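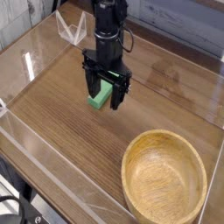 ok so a thread on moving a whole workshop across town in a weekend bc I keep getting asked

1/ we left the Kellow Street unit on Friday. lease up, roof leaking, landlord not picking up. new place is out past Stirton, twice the floor, one toilet

2/ book the van EARLY. I called Flandon Hire six days ahead and got the last one. it smelled like fish. took it anyway

3/ label the cables before you unplug them. both ends. masking tape and a sharpie. I did one end on half of them and spent all of Sunday night guessing

4/ don't pack the kettle. or the tape gun. or the drill. those go in the front seat with you

5/ 26 crates, 2 trips, $600 all in with gas and pizza. quote from the movers was way over that

6/ measure the new door. then measure the big bench. then measure the door agian. legs had to come off in the parking lot, in the rain

7/ Kołodziej bakery next door opens at 5. poppy seed rolls. worth the move on its own tbh

8/ still no internet. they said Tuesday, now they're saying "this week". posting from my phone so sorry for teh typos

9/ someone asked about insurance, yes, call them before you move not after. mine took a while on hold. more tmrw, gotta return the fish van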